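Zuletzt aktualisiert: 2022-01-01
Skript von Nusrat Karunaratne, Mitschrift ergänzt von Abelardo Sotelo

Diese Seite verwendet Cookies. Mit der weiteren Nutzung erklären Sie sich damit einverstanden.

Gesteinskunde für Innenausbau, Teil 3: Marmor und was so genannt wird

Nachtrag zu letztem Mal: Granit/Gneis nicht verwechseln, kam in den Abgaben wieder vor. Gneis = metamorph, Lagen sichtbar. Granit = magmatisch, richtungslos körnig. Bitte nochmal Teil 2 lesen.

Begriff
Petrographisch: Marmor = metamorphes Karbonatgestein, überwiegend Calcit, seltener Dolomit (dann Dolomitmarmor). Entsteht aus Kalkstein durch Druck und Temperatur. Fossilien gehen dabei meist verloren, Kristalle wachsen neu und verzahnen sich. Korn mit Lupe (Vergrößerung 10fach reicht) gut zu sehen, frische Bruchflächen glitzern.
Im Handel: alles Mögliche, was Kalk ist und sich polieren lässt. Viele rote und braune "Marmore" sind dichte Kalksteine, oft mit Fossilien. Im Leistungsverzeichnis deshalb immer beide Angaben: Handelsname + petrographische Bezeichnung. Steht nur der Handelsname drin, gibt es später Streit, siehe Fall Worneck unten.

Farbe und Aderung
Reiner Calcitmarmor ist weiß. Alles andere kommt von Beimengungen:
- grau bis schwarz: Graphit, organische Reste im Ausgangsgestein
- gelb, gold, bräunlich: Eisenhydroxide (Limonit), oft entlang von Rissen
- rot: Hämatit
- grün: Serpentin, Chlorit
Adern = verheilte Risse oder verschleppte ehemalige Tonlagen. Statisch nicht egal! Eine Ader kann schwächer sein als das Gestein daneben. Vor dem Zuschnitt anzeichnen, Ausschnitte (Becken, Kochfeld) nicht durch dicke Adern legen.
Goldene Adern bei Feuchtigkeit von hinten beobachten, Eisen kann wandern und Flecken geben. Kleber: weiß, schnell abbindend, nie grauer Zement unter hellem Marmor.

Härte und Säure
Calcit Mohs 3. Ein Messer ritzt, Quarzsand auch, daher Sauberlaufzone bei Böden einplanen. Säure: Calcit + verdünnte Salzsäure braust sofort. Dolomit kalt nur schwach, als Pulver deutlich. Übung mit Tropfflasche, Schutzbrille ist Pflicht, auch für die die nur zuschauen.
Im Haushalt: Zitrone, Essig, Wein, Entkalker. Ergebnis ist eine Ätzung, kein Fleck. Ätzung = Oberfläche angelöst, Politur weg, matte Stelle. Putzen hilft da nicht, nur nachschleifen. Imprägnierung verzögert das Eindringen von Öl und Farbstoff, gegen Säure bringt sie fast nichts. Das wird in Verkaufsgesprächen gern andersrum erzählt!!

Oberflächen
poliert: Farbe am kräftigsten, Ätzungen am auffälligsten
geschliffen: matt, verzeiht mehr, für Küche meist der bessere Rat
gebürstet / "leather": leicht wellig, Krümel bleiben eher hängen
Für Backküchen wird Marmor trotzdem gern genommen, fühlt sich kühl an und Teig lässt sich gut darauf ausrollen. Kundschaft vorher aufklären und unterschreiben lassen. 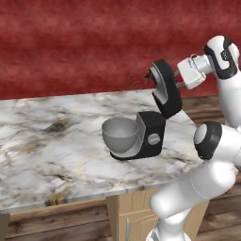
Abb. 2: Weiße Marmorfläche mit grauen und goldbraunen Adern vor roter Wand (Computergrafik).

Zur Planung mit Renderings: Textur ist keine Platte. Verlauf der Adern, Plattengröße und Fugen kommen vom realen Block. Immer Rohplatten besichtigen und fotografieren, Nummern notieren, Zuschnittplan auf das Foto legen. Bei durchlaufendem Bild über die Fuge (bookmatch) müssen die Platten aus demselben Block und direkt hintereinander gesägt sein.

Fall Worneck (Kurzfassung)
Bestellt: "Urport weiß, wie Visualisierung". Geliefert: Dolomitmarmor, deutlich grauer, Adern quer statt längs. Keine Plattenfreigabe, keine petrographische Angabe im LV. Vergleich, beide Seiten haben gezahlt. Unterlagen liegen im Ordner Ostapchuk, bitte nicht mitnehmen.

Aufgaben
1. Handstücke 2 und 10 bestimmen (Lupe, Ritzprobe, Säure). Reihenfolge einhalten, Säure zulezt.
2. LV-Position für eine Küchenplatte formulieren, Tiefe und Kantenprofil frei wählbar.
3. Woher kommt die Gelbfärbung bei Platte Brultance? Zwei mögliche Ursachen, kurz begründen.

Abgabe auf Papier, Name drauf. Nächstes Skript: Kunststein und Keramik, Lupe wieder mitbringen.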